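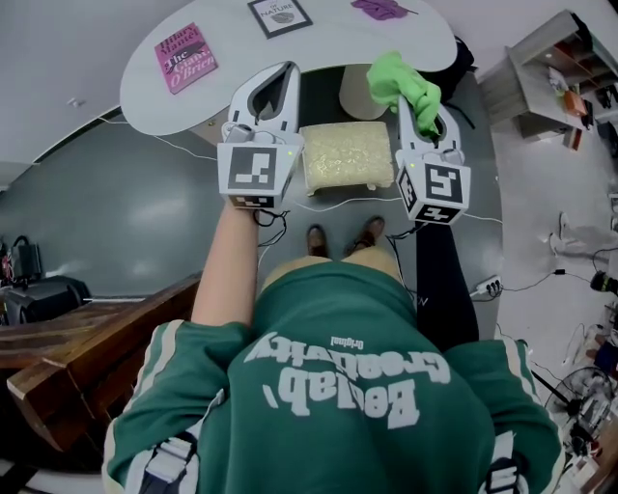
How often should I wipe down my Mudina table?

Once at the end of each day is plenty for most homes, with a proper wash every week or so if the table sees a lot of crafts and snacks.

Section 4. Cleaning and everyday care

We hope your Mudina becomes the spot where everybody ends up, books and half-finished projects and all, and a table like that does need a little looking after!

1. Clear the top completely. Paperbacks and booklets can stick to a damp surface, so find them a dry shelf for the time being.

2. Dust first with a dry, soft cloth, starting at the inner curve (crumbs do love to gather there) and working your way out to the rim.

3. Stir one capful of Vosoneck soap into a bowl of warm water. Dip your cloth, wring it out well, and wipe in long, easy strokes.

4. Go over everything again with plain water, then dry it.

Note: Bags filled with grains or pellets should be lifted, never dragged. Check the seams now and then.

Caution: Do not use bleach or scouring pads. They will dull the finish.

For a replacement edge strip, ask for part 2507.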